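The Piano at Flillirton

When Aqeel Memon moved to Flillirton he brought two suitcases, a box of his mother's saucepans and no intention whatever of learning the piano. He was fifty-eight, he had taken the flat above the old bakery because it was cheap and faced the river, and he thought he might read a little and walk a little and see what happened.

What happened was Mrs Gulyás downstairs. Piroska Gulyás had taught music in the town for 40 years and had never, as far as anyone knew, been early to bed. Every evening at nine she began, always with the same slow waltz, and it came up through the floorboards and settled in his kitchen like steam from a kettle. For the whole of that first January he ate his supper to it. He started to time his washing-up by it, and then (he would have been ashamed to say so) to hum.

One night the waltz stopped halfway, at the place where it climbs, and did not go on. Aqeel stood with a plate in his hand and waited. He put the plate down, dried his fingers one by one and went down the stairs in his slippers.

"It's my hand," she said, when she had opened the door and looked him over. "The left. It gets tired before I do. Come in, you're letting the warm out."
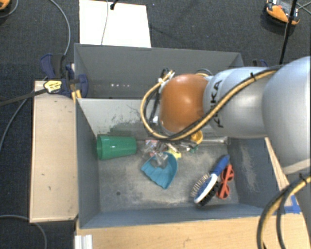 Grey bins, an orange joint and a loop of cable.

Her room was smaller than he had imagined and a good deal fuller. There were scores on the chairs and scores under the chairs, and a tin of ginger biscuits on the piano lid, which she moved so that he could sit beside her.

"You know how it goes," she told him. "You sing it over my head every night. So you will be the left hand. It is only three notes, and then three others."

He said that he couldn't possibly. She said that the children of Birach Street had managed it at six years old, some of them with colds, and she put his fingers where she wanted them and began.

It was dreadful, of course. He was late, and then so worried about being late that he was early, and she laughed until she had to hold on to the music stand. But they went round again, and again after that, and somewhere past ten o'clock they came to the place where it climbs - and went up it together, rather slowly, and down the other side.

"Well," said Piroska Gulyás, reaching for the biscuits. "Tomorrow you had better wear proper shoes. The pedal is cold."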